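Household Cleanup Policy Gains From Two-Handed Demonstrations

The manipulation group at Seltitz has finished the first evaluation of Jultach, its policy for clearing small trash from household surfaces. The policy was trained only on demonstrations recorded with hand-held grippers, with no teleoperated robot data in the mix. On objects of a type present in training, the success rate was 89 percent. A trial counted as a success when the item ended up in the bin and nothing else on the surface had been moved into it.

Thin packaging remains the main source of error. Empty wrappers change shape on contact, and the best grasp point is often a raised fold close to the surface. The group recorded demonstrations in furnished living rooms, using a pair of grippers and an open bin beside the work surface. Wrappers, foam mesh sleeves and crumpled tissue were treated as separate categories, as each calls for a different approach angle and closing width. 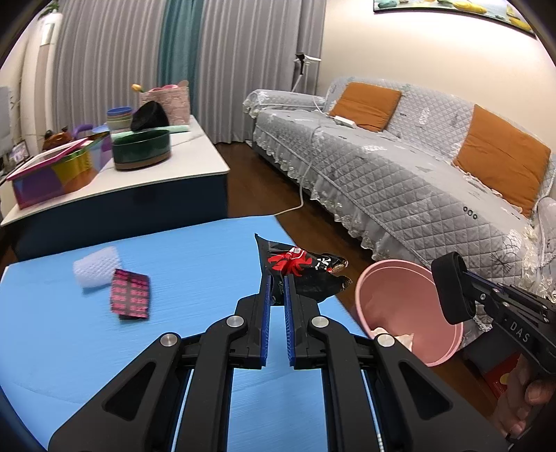
Engström asked whether the second gripper justifies the added cost of synchronizing two recordings, given that most of these items can be lifted with one. The reply from the group was that single-arm policies did well at picking but poorly at release. Light film tends to cling to the finger pads, and a second arm can hold the bin steady while the first opens and withdraws. In the ablation, removing the second arm had little effect on grasp success and accounted for most of the additional failures at the bin.

Training used about 60 hours of demonstrations. Actions are predicted as relative end-effector motions, with gripper width as a separate output. Episodes with tracking loss in either recording were dropped before training.

The next round will use the Peken mobile base and 3 unseen apartments. Transparent film was left out of the current evaluation and will be reported separately. The data format is unchanged, so existing loaders will work with the new recordings. Groups that want the evaluation protocol before September should write to the Seltitz data desk.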